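How to Wash and Fold a Basketball Jersey

Jerseys wear out in the laundry faster than they do on the court. Numbers crack, letters peel at the corners, and the fabric picks up snags from zippers and hooks. The steps below work for most team and replica jerseys. Check the care label first and follow it if it says something different.

What you need

Mild liquid detergent
A mesh laundry bag
A drying rack or wide hanger
A flat surface wider than the jersey

Before you wash

Don't leave a sweaty jersey balled up in a gym bag overnight. If you can't wash it the same day, hang it somewhere with moving air. Rinse out fresh stains with cold water from the back of the fabric. For grass or blood, work in a little detergent with your fingers and wait 15 minutes.

Wash red jerseys alone the first two times. Dark reds and bright reds can both bleed, and white trim on the same load will show it.

Washing

1. Turn the jersey inside out. Close any snaps.
2. Put it in the mesh bag. One jersey to a bag is best.
3. Use cold water and the gentle cycle. Set the spin to 400 if your machine lets you choose. On our Wovex washer that is the lowest setting above "no spin."
4. Skip fabric softener. It leaves a coating on sports fabric and holds on to odor.
5. Take the jersey out when the cycle ends.

Drying

Hang it or lay it flat, still inside out, away from direct sun. Keep it out of the dryer if it has heat-pressed numbers.

Folding

A bench or couch cushion works as well as a table, and the fabric keeps a slick jersey from sliding around. Clear off enough room for the full width of the shirt before you start.
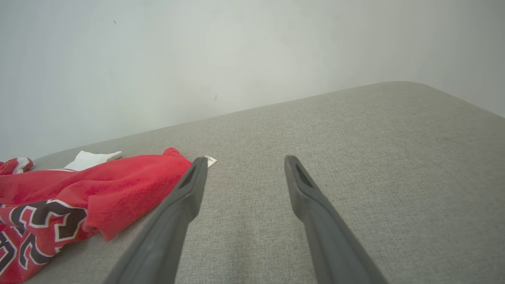 A red jersey before folding, bunched up on gray upholstery.

1. Shake the jersey out by the shoulders and turn it right side out.
2. Lay it face down and smooth it from the collar toward the hem. Pull the side seams straight.
3. Fold one side in to the middle of the back, then the other. The armholes should line up.
4. Bring the hem up to the collar.
5. Turn it over so the front shows.

If the numbers are large or thick, put a sheet of plain tissue against them before step 3. Try to fold beside a number and not through it.

Storing

Stack jerseys loosely in a drawer or on a shelf. A signed jersey should go on a padded hanger in a cotton garment bag. Avoid plastic dry cleaning bags for anything you plan to keep past the season.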